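Can a machine make breakfast yet?
2/13/20

Siiri Hunt asked me whether a robot could take over her toast. My answer is still no, and the reason is contact. Reaching a point in space is solved. Pressing a lever down until it latches, without shoving the toaster along the counter, is a force problem. 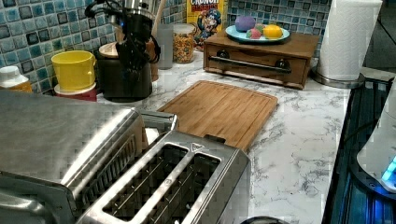
Slot width leaves little room for error either. Bread bends, tears and varies from slice to slice — a rigid part does none of this. In my notes from Luik I logged 117 attempts at inserting a slice, and 16 met my criterion: fully seated, crust intact.

Wiping down afterward looks easier but has its own trouble. Veined stone patterns confuse a crumb detector, and bright metal throws false edges.
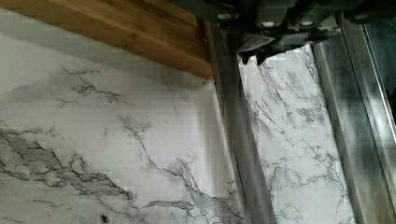
Gripper fingertips over the marble-patterned surface, between two metal rails.

Indrek Vasiliauskas thinks better wrist sensing gets us to 50 percent. I would want to see the force logs first.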